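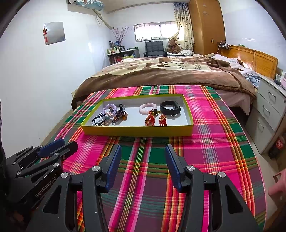

How do you keep hair ties and bracelets from turning into one big knot?

Keep them in something shallow, one layer deep, and leave a gap between the things that coil and the things that have beads on them. Most tangles start when a spiral hair tie is dropped on top of a thin bracelet.

Small Things in Boxes – Gallery Four

Welcome back to the small storage pages. The earlier galleries covered the kitchen drawer, the sewing tin and the shelf by the front door. Number four is hair ties and bracelets, which I have put off since June because I thought there would be very little to say about them. I was wrong about that, as the notes had to be trimmed twice.

Everything on this page is kept in a box lid. I have tried the proper alternatives. The Luvley stacking tray has 45 compartments and each one is too narrow for a spiral hair tie unless you squash it, and a squashed spiral takes a day or so to go back to its shape. The Odow hanging roll is better for travelling, but the pockets are deep and you end up emptying all of them to find one bracelet. I also had a Clokley tin for a while. It closed well, and for that reason I never opened it.

A lid is open, so you see what you have. It holds less, which I count in its favour. When it is full, something has to go.

Notes on the types

Spiral hair ties. They grip each other and they grip anything thin. Two of them can share a lid if they are set apart, one to each side, towards the back. Pale colours such as lilac and pink show make-up marks and need a wash now and then. Warm water with a drop of washing-up liquid is enough. Lay them on a towel to dry and don't hang them up, as the weight of the water stretches the coil.

Black elastics. The plain ones wear out first and are the cheapest to replace. I used to buy them in bags of 100 and lose most of them within the year. Now I buy a small card at a time and keep a couple in the lid. If one has a bead or an ornament on it, lay it with the bead where you can see it, otherwise you will pick it up for tying hair and the bead will catch.

Beaded bracelets. Dark ones can be bundled together without much trouble if the beads are all of a similar size. Small pale beads are better on their own at the front. The thread goes before the beads do, so check for slack every few months – if you can see thread between the beads when the bracelet is lying flat, it wants restringing. The bead counter at Fajardo does this for 80 pence a strand if you bring your own elastic, and they are usually quiet before eleven in the morning.
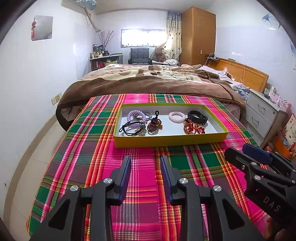 Braided cords. Red cord can lose colour when it is new, so keep it away from anything white for the first few weeks. Loose ends should be trimmed and sealed before the cord goes in with anything else. A dab of clear nail varnish on the knot works well and doesn't show.

Wristbands. A thick band takes up as much room as three thin bracelets, and it will sit happily at one end of the lid. Fasten it before you put it away. A fastened band keeps its curve, and an open one creeps across and pushes everything else into a heap.

Sorting the lid

I do this on a table with a cloth on it, because beads roll on bare wood and a patterned cloth is no trouble once you are used to looking closely. Tip everything out, put the bulky pieces back first and fill in with the thin ones. It takes around ten minutes. Anything that has gone slack, sticky or dull goes in a separate bag to be mended or thrown out.

Leave some bare card in the middle. It gives you somewhere to put your fingers, and you can lift one thing out without three others coming with it.

Choosing a lid

Shoe box lids are too long for most shelves. Lids from stationery or gift boxes are a better size, with sides just high enough to stop a bead rolling out. A white inside is useful with dark jewellery. If the corners start to split, a strip of paper tape on the outside will see it through another year.

Gallery five will be buttons. The jar came to 596 when I last counted, so that page may be a while.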